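Ticket: Idach gripper – fingers fail to release, grip width reads closed while open
Project: Skelerport tabletop handling
Opened: 2024-10-20
Severity: 2
Status: open, workaround in place

Summary
Grip width freezes at the closed value after a grasp on a soft object. The fingers can be opened by hand, but the Nijs logger keeps recording them as closed. Any release command sent on the basis of that width is ignored. Pictures are from the wrist view at the table used for this work.

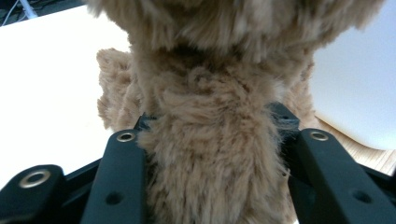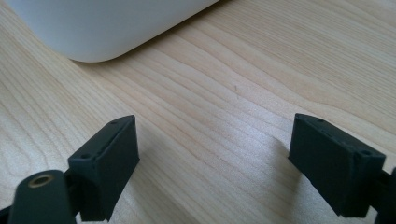

Grasp on the long-fur plush, first; fingers apart over bare wood, second; fingers near the rounded corner of the white housing, third.

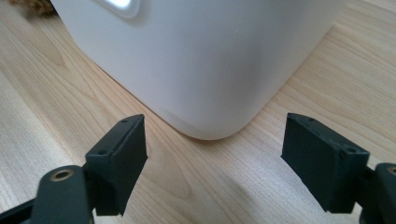
Setup
Idach two-finger gripper with rectangular pads, firmware as delivered. Width is taken from the encoder on the left finger linkage. Logging is done with Nijs over USB at 90 Hz. The task list comes from Ustska and mixes soft and rigid items.

Symptoms
1. Width follows the fingers correctly on rigid items.
2. After a grasp on a long-fur item, width stays at the closed value when the fingers open.
3. No error is raised. The status word stays at 0 and the time stamps keep advancing, so the log passes the integrity check.
4. A power cycle clears the fault until the next long-fur grasp.

Steps to reproduce
Power on, home the gripper, start logging. Close on a long-fur item and hold for 5 seconds. Open fully. Compare logged width with a caliper reading between the pads. Fault present on every attempt so far with long fur, never with short pile or bare plastic.

Log

Entry 1. Suspected the cable. Swapped it for the spare and reseated both ends. No change.

Entry 2. Suspected dropped packets. Raised the Nijs buffer to 1000 samples and reran. No gaps in the sequence numbers, width still frozen. Buffer left at the new value, it does no harm.

Entry 3. Read the raw encoder count directly, with Nijs closed. The count changes when the finger moves, including after a long-fur grasp. The encoder and the wiring are therefore good, and the fault is downstream of the raw count.

Entry 4. Checked the filter in the gripper firmware. It has a stall latch: if motor current stays high while the count drifts slowly, width is held at the last value. Fur compresses slowly under the pads, which matches the latch condition. The latch should clear on the first opening movement. It does not clear if the opening is slower than the threshold, and the threshold is set too high for hand operation.

Entry 5. Turned the latch off in the config and repeated the steps. Width tracked in both directions. Side effect: width is noisy during a hold, 2 counts peak to peak. Acceptable for this work.

Entry 6. While the covers were off, found loose fibers wound on the right pivot. Removed with tweezers. Not the cause, as the fault came back with the pivot clean and the latch on, but it will add friction if left.

Safety note
With the latch on, the controller believes the fingers are closed while they are open. A close command in that state starts at full current with no approach ramp. Keep hands out of the gap until width has been compared with the real opening. Do not use the logged width as proof that the gripper is clear.

Workaround
Set stall_latch = off and rehome. Inspect both pivots after each batch of long-fur items.

Data affected
All long-fur recordings made in September have to be treated as suspect. Width can be rebuilt from raw counts where these were saved – the older Nijs profile did not save them, and those recordings should be dropped.

Open items
Firmware change requested: clear the latch on direction change, regardless of speed.
Nijs: add a warning when the raw count moves and width does not.
Ustska task list: hold the remaining long-fur items until the config is confirmed on the second gripper.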